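In Praise of the Slow Line

My supermarket has 11 self-checkout stations and one human being, Kirsten Ouellet, whose job is to walk between them apologizing. She used to run a register. She was good at it, too, in the way people are good at things they've done for years while talking about something else. She could ring up a week of groceries and tell you which melons to put back. Now she carries a key card and resets machines that have been upset by a bunch of cilantro.

I bring this up because the chain, which is called Lubis and sells a decent rye bread, has announced that the last staffed register will go in November. There was a sign about it by the carts. The sign said the change would give me my time back. I'd like to know where they've been keeping it.

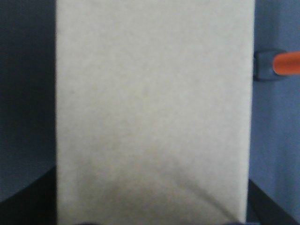 Let me be fair to the other side, if only because I'm married to it. My wife likes self-checkout. She's fast, she bags as she goes, and she regards small talk as a kind of weather to be waited out. For her the machines are a gift. For me they're a second job, unpaid, with a supervisor who stands behind a light on a pole.

The arithmetic never quite gets mentioned. A register clerk scans maybe 300 things before her coffee break. I scan nine, badly, looking for the barcode on a bag of onions. Multiply me by everyone in town and you haven't gotten rid of the work at all. You've handed it to the people least qualified to do it and stopped paying for it.

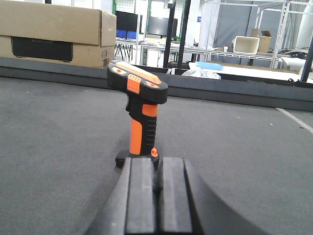 I asked Lindiwe Van der Merwe about this. She ran the hardware store on our street for most of my adult life and has opinions on retail the way other people have opinions on baseball. Her view is that customers will do any amount of labor if you call it convenience. She once let people cut their own rope. "They loved it," she said. "The lengths were terrible." 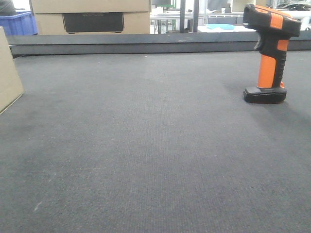 Her store kept one long counter and one line, and on a Wednesday evening you might stand in it for a good while. I learned about grout there. I learned who was moving and whose dog was back. She did own a scanner, one of those orange and black pistol-grip things that stand upright when they're not in somebody's hand, and I have nothing against it. A scanner in the hand of a person who knows what a toggle bolt is for seems to me close to the ideal arrangement. What I object to is being given the scanner and losing the person.

I know how this sounds. My grandfather complained about the supermarket itself, which had replaced a man in an apron who fetched your oatmeal from a shelf. I assume someone complained about the man in the apron. Every generation picks the exact amount of service it grew up with and calls that civilization – I'm no different, and I'd like my exact amount left alone. 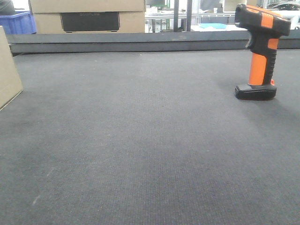

Still, some of it could be kept cheaply. One register would do. Put it at the far end by the lightbulbs, make it slow, hang a sign over it that warns the hurried away. I'd stand there happily with the retirees and the man who pays in coins. Kirsten could sit down for once, and somebody could tell me about the melons, because I've been choosing my own since spring and it isn't going well.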